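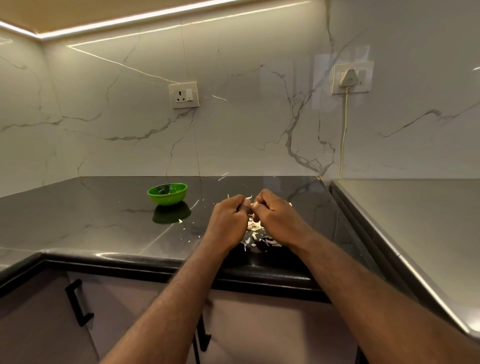

*Garlic by hand, skins all over the counter.*

I've had the Dillell garlic press since September and I use it most nights, so I think I can finally say something useful about it.

First, the good. It's heavy (in a nice way!) and the handles are long enough that I don't have to grit my teeth to get a fat clove through. My old Plasine press bent after 9 months, and this one feels like it could outlive me. The garlic comes out fine and even, great for dressings and for the yogurt sauce I put on everything.

Now the box says you can leave the skins on. Well – you can, but you get a lot less garlic out and then you're digging papery bits from the holes with a toothpick. I went back to peeling after a week. My friend Lerato swears by the unpeeled method, so maybe it's my cloves.

Cleaning is okay. The basket swings out and a quick rinse does most of it, as long as you don't leave it sitting until after dinner. The little scraper that comes with it is useless and mine lives at the back of a drawer.

I paid 50 dollars, which made me wince a bit for a garlic press. Would I buy it again? Yes, probably on sale. Four stars from me, and I'd skip the gift set – it's 60 and all you get extra is a brush.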